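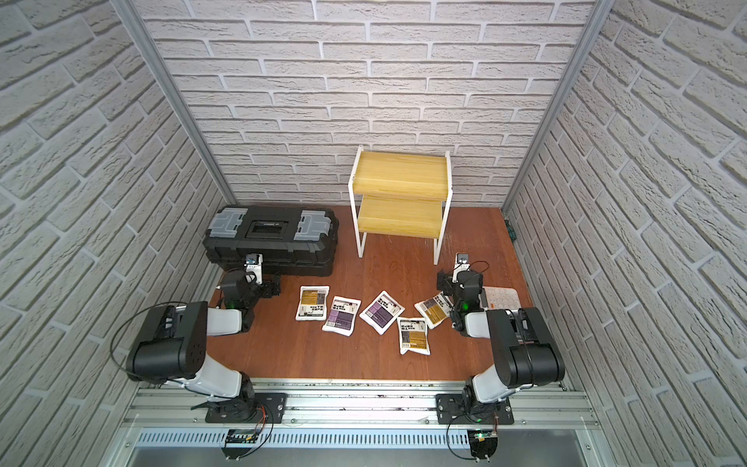

LUDLOW, September

Ticket: Label printer skips and drifts on the white pouches
Raised by: Emerson Bittencourt, Meireles Dry Goods
Product: Praltier desktop label printer, driven from Allura
Supplier: Prunier Business Systems
Status: Reopened

Original report

The printer starts a batch well and then wanders. The first labels come out square, with the best-before date in its box. By label 40 the date is sitting on the bottom border, and shortly after that the printer feeds a blank, flashes amber and shows error 204. If I open and close the lid it carries on as if nothing had happened, for a while.

It does this on the small pouch labels and never on the big sack labels. I mention that now, before anyone asks me to check the mains lead.

Reply from Prunier support

Thanks for getting in touch. Please check that the printer is connected securely, restart both the printer and the computer, and clean the print head with the wipe provided. Error 204 normally means the labels are from an unapproved supplier.

Emerson Bittencourt

Restarted both. Cleaned the head. No change.

I don't accept the bit about unapproved labels. They came from you. Your name is on the inside of the core and on the invoice. I also looked up 204 in the manual and it says "media gap not found", which is a different thing from who sold me the roll.

Reply from Prunier support

We suggest updating Allura to the latest release, which includes several printing improvements. Could you let us know if this resolves the issue?

Emerson Bittencourt

Which improvements? I read the release notes before installing and the only line with the word "print" in it is about the colour of the button.

Installed it anyway at 7.15 so that we could cross it off. The button is now green. Drift is the same. The update also put my default label back to the sack size, so I wasted part of a roll finding that out. Please add that to the notes for the next person.

Things I have tried on my own account:

Swapped the USB lead for the one off the scanner. Same fault.

Printed the test page from the printer's own menu, with the computer switched off. It drifts there too. To my mind that rules out Allura altogether, and I would like somebody to say so.

Turned the darkness down from the factory setting. Paler labels, same drift.

Put in a new roll. Fine for the first stretch, then the same.

Reply from Prunier support (second line)

Agreed, if the built-in test page drifts then it isn't Allura. Sorry you were sent round the houses. Please look at the gap sensor, which slides along a bar under the label path. On narrow labels it needs to sit well in from the edge. Then hold the feed button until it blinks 2 times and let go, which runs the calibration.

Emerson Bittencourt

Found the sensor. It was pushed right out to the side, where the sack labels would cover it and the pouch labels barely reach. It has a little arrow on it that the quick start sheet doesn't show.

Moved it in, ran the calibration, printed a full batch. No blanks and no amber light. The date stayed in its box.

I am not calling it fixed. It has run well after a new roll before, and one good batch proves very little. Leave the ticket open, please.

Automatic message

Your ticket has been marked as solved. How did we do?

Emerson Bittencourt

Reopened. I asked for it to stay open.

Update, 4.40 in the afternoon: label 26 of the second batch came out slightly low, but the one after it was straight and there was no error. I had just torn off a strip, so it may have been me tugging the paper. Or it may be the roller. Second line, is there a part number for the roller, and is it covered?

Reply from Prunier support (second line)

Kept open at your request. The roller is covered. Please run another roll through without tearing mid-batch and send us the last strip, whether it looks right or wrong.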